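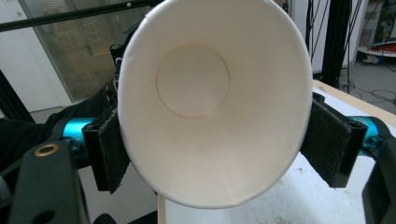
Figure 3. Gobelet en papier blanc tenu sur le côté, vu par l'ouverture : bord roulé, paroi conique et joint du disque de fond.

3.2 Le gobelet comme unité de tri

La littérature sur le tri des déchets de bureau traite volontiers le gobelet en papier comme un objet simple. Nous en doutons. La figure 3 montre une paroi intérieure mate, d'un blanc cassé, et une fine ligne brun clair là où le fond rejoint la paroi. Rien, à l'œil, ne permet de dire si la face interne est enduite, ni de quoi. C'est pourtant sur ce seul examen visuel que repose la grille de Leung, reprise sans discussion dans l'enquête de Kirnden.

Chung (Ching-wen) a proposé de s'en remettre à la couture verticale, qui serait plus marquée sur les gobelets enduits. L'argument nous convainc peu. Sur l'exemplaire reproduit ici, elle reste à peine perceptible près du bord, et nous voyons mal comment un agent de tri en tirerait une décision en quelques secondes. Sur les 49 gobelets relevés en février sur le site de Cumside, deux évaluateurs travaillant séparément n'ont d'ailleurs pas classé les coutures de la même façon, et l'écart ne s'est pas réduit après une séance d'harmonisation.

Nous conservons donc la catégorie « papier, revêtement indéterminé », que le protocole Billska avait supprimée pour alléger la saisie. Elle complique les totaux du tableau 2 et interdit certaines comparaisons avec les campagnes antérieures.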